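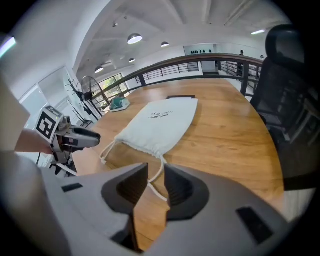
Can one pair of hand-held grippers handle both soft cloth and thin cord without changing the fingertips?

Mostly they can, as long as the person holding them slows down for the cord and the fingertips have some kind of ridge to hold it in place.

Gripper comparison: first notes from the tabletop work
12 August 2018
By Babak Kazemi

We have been comparing two sets of fingertips for the hand-held grippers, the Castton and the Zandach. Both fit the same jaws. The Castton is a plain flat pad. The Zandach is a wedge with fine ridges in the middle. Members who came to the April meeting will remember that we had only the flat pads then, and that cords were the main complaint.

The jobs were kept small and ordinary. Pick up a drawstring bag by the hem and turn it over. Pull one cord out straight. Lift a face mask by its ear loops and hold it level. Move a sponge from one side of the table to the other. Every job was done with a gripper in each hand, and the person doing it was asked to keep both markers facing outward as much as possible so the position could be recovered later.

The flat pads did well with the sponge and with any flat piece of cloth. They were poor with cord. A cord would sit between the pads for a moment and then roll out toward the tip, and the usual answer was to squeeze harder, which tires the hand. The ridged pads held the cord on 2 more tries out of every 10 in the early sessions, and the gap got wider once people learned to come in from the side.

Cloth was closer. The ridged pads sometimes catch a crease and bring up more fabric than was wanted — a nuisance with a bag hem, where the gathered part is already thick.

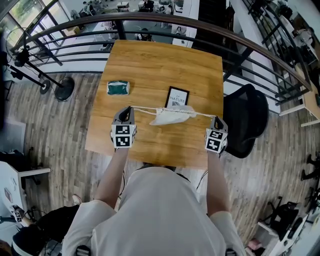

Ear loops turned out to be the best single test we have. They are thin, they stretch, and both hands have to agree on how far apart to be. Pull too far and one side slips. Stay too close and the mask sags onto the table. With the flat pads, most people gave up and pinched the fabric itself. With the ridged pads they could hold the loops and keep the mask up long enough to move it.

We also looked at the cameras. The Esfahani lens gives a wide view, and that helps when the other gripper comes in from the side. The cost is that straight edges near the rim of the picture bend a good deal, and small cords are hard to follow out there. The Elano lens is narrower and cleaner but loses the second gripper too often. For two-handed jobs we are staying with the Esfahani for now.

So far there are 103 usable recordings on the flat pads and about the same on the ridged ones. Anything where a marker was hidden for more than 3 seconds was left out.

Still to do: the same jobs with a heavier bag, and a proper check of how fast the ridges wear. One pair already feels smoother than it did. If you have used either pad on rope, wire or shoelaces, please send your notes to Babak before the next issue, and say which hand you had trouble with — left-hand slips are under-reported in what we have.

Search this newsletter
Enter keywords
Go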